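Thursday, December 4, 2025
Trilham test kitchen, fruit bench

Back on the banana loaf after too many days away from it, and very glad to be here, even with the radiator knocking all morning. I want to get everything down while it's still fresh in my head, because the last time I trusted myself to write up a bake over the weekend I ended up with a page that said "better, but why" and nothing else, and poor Yetunde had to read it.

So, where we are. The Adeleke bakery would like a loaf that tastes properly of banana without any flavoring in it, and that holds its slice when it goes through their cutter. The June version had the flavor but slumped in the middle and left a gummy stripe just above the base (Yetunde Osagie called it the tide line, and now I can't call it anything else). The version after that sliced beautifully and tasted like a very nice sponge that had once met a banana. Today was meant to land somewhere between the two, and I think we have at least got both feet in the right town.

The fruit

I had let this lot go further than usual. They came in from Clanusetti still green at the necks and went straight into paper bags, folded over at the top, on the shelf away from the window. I checked them whenever I passed, and I will admit I passed more often than I had reason to. The skins freckled first, then the freckles joined up, and by this morning most of them were brown enough that the smell met me at the door, sweet and a bit like pear drops with something close to rum underneath.

A few had stayed stubbornly yellow. I kept those separate and mashed one on its own just to taste alongside, and the difference is bigger than I remember every single time. The yellow one is pleasant but chalky at the back of the tongue, and it fights the fork. The brown ones go to soup if you so much as look at them. For the loaf we want the soup, I'm nearly sure of it, but we have to stop treating it as if it weighs in the same way as the firmer mash. It carries itself like a liquid in the batter, and I think that's where the tide line came from in the first place.

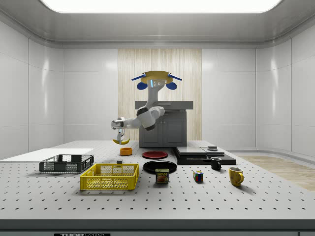 The batter

Base mix came to 996 g before fruit, same flour as before, same brown sugar, the oil and not the butter. I know we have gone round and round on butter. I still like it better warm, but the oil loaf is so much softer on the second day, and the second day is when Adeleke's customers are eating it with their coffee.

I tried something new with the fruit this time and I'm a little pleased with myself. I put the brown mash in a sieve over a bowl and let it drip for 20 minutes, then simmered what came through until it went dark and sticky and coated the spoon. The syrup went back into the mash and the whole lot went into the batter. It makes the kitchen smell extraordinary. The woman from the office upstairs came down to ask what was happening, and stayed to talk about her aunt's fritters for quite a while, and I have written down the bit about nutmeg for another day.

The other change was to hold back 125 g of the mash and fold it in at the very end, barely mixed, so there would be streaks. My thinking was that flavor spread evenly through a crumb goes quiet, and that pockets of it would wake things up a bit. I folded with the big rubber spatula, and stopped well before I wanted to. It looked untidy going into the tin. I left it alone, which anyone who has worked next to me will know was an effort.

Baking soda is down by a pinch. With fruit this ripe the old amount was giving us that soapy edge, and also, I suspect, a lot of the color on the crust that we'd been crediting to the sugar.

The bake

Middle shelf of the Rerkomow oven, fan off. It still runs hot at the back left corner, so I turned the tin once after the top had set. Please, whoever uses it next, don't turn it before then! I did that in the summer and the whole dome sighed and sank while I stood there holding the door.

The crack along the top opened later than I expected and went a bit sideways. I tested with the skewer when the smell shifted from cake to toffee, got a smear, and gave it another eight minutes with foil laid loosely on top. Clean skewer after that, apart from one spot where I'm fairly sure I hit a streak of fruit. Then out, a short rest in the tin, and onto the rack.

I cut it sooner than I should have. I did wait through lunch, so I don't feel too badly about it.

Tasting

The tide line is nearly gone. There's a faint shadow of it at one end, the end that sat at the back left, so I'm inclined to blame the oven before I blame the recipe. The crumb is close and moist and doesn't ball up under the knife. The streaks stayed as streaks, darker than the rest, and when you get one it's lovely, really deep, almost like the sticky bit at the edge of a roasting pan.

What I'm less sure of is how sweet it has become. The syrup concentrates everything, naturally, and I hadn't taken any sugar out to make room for it. Yetunde had two slices and said it was the best one yet, then added that she would not want a third, and I think that's fair and useful. I had the heel with a bit of salted butter and was perfectly happy, but salted butter forgives a lot.

Color is good. Golden brown on the sides, darker on top, and a warm tan inside without that grayish cast we had in the version before last. I squeezed a little lemon into the mash straight after peeling this time, and would like to keep doing so, though I can't honestly separate its effect from the drop in soda. I changed both at once. I know, I know.

To do next

Take the brown sugar down and leave everything else exactly as it is. One change only, and if I start reaching for the nutmeg somebody should take the jar away.

Wrap half of today's loaf and leave it on the counter, and put the other half in the fridge, for slicing tomorrow. I want to see if the streaks weep.

Ask Clanusetti if they can send the next box a little further along. More than a week in paper bags is a long time to keep people from eating the stock, and I found two peels in the compost this morning that I certainly didn't put there.

Scrub the small saucepan. It's soaking in the left-hand sink, and it's mine, and I'll get to it before I go home.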